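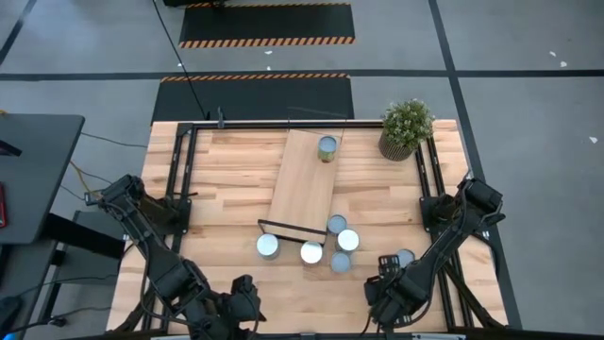 Dernière modification de la page : novembre, 16 h 40

Drisside -- Communiqué de presse

Sustent étend la collecte des emballages métalliques à trois nouveaux secteurs

La société Sustent, exploitante du centre de tri de Skuris, met en service une tournée séparée pour les boîtes de conserve en acier et en aluminium. Le dispositif dessert 1 887 foyers et s'appuie sur 316 points d'apport, équipés de bacs fournis par Kravets.

Les boîtes sont déposées vides, sans sac et sans emboîtement. L'étiquette papier peut rester en place. Les aérosols, pots de peinture et bouteilles de gaz restent exclus du flux et relèvent de la déchèterie.

Au centre de Skuris, l'acier est extrait par séparateur magnétique, l'aluminium par courants de Foucault. Les deux fractions sont ensuite pressées en balles et stockées sous abri avant expédition.

« La séparation à la source réduit la part de refus et stabilise la qualité des balles », indique Matvii Polishchuk, responsable d'exploitation chez Sustent.

La levée a lieu à partir de 7 heures -- les bacs doivent être accessibles depuis la voie publique. Le calendrier par secteur est disponible à l'accueil de Drisside.

Contact presse : Sustent, service communication, Drisside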